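Print this page | E-mail this page

Speaker notes: do open-plan offices save money?
Lukian Yurchenko

Start with the claim. Skoryk told its staff the move to Padar would cut costs by over 60 per cent. Ask the room who believes that. Pause.

The figure covers rent only. No desks, no sick days, no one paid to find a quiet corner for a phone call. Zoriana Palamarchuk asked for the full sums in July and got two pages, mostly floor plans.
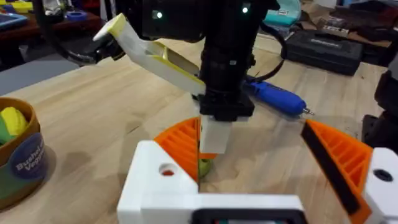 Then the survey. 70 per cent "satisfied", they say. Satisfied with what? The question was about the new kitchen. Read it out slowly.

I'm not saying walls are cheap. I'd like to see one firm put noise in the budget. Take questions, skip the Jarkau slide if we're late.

2 comments | Share
Search this site Go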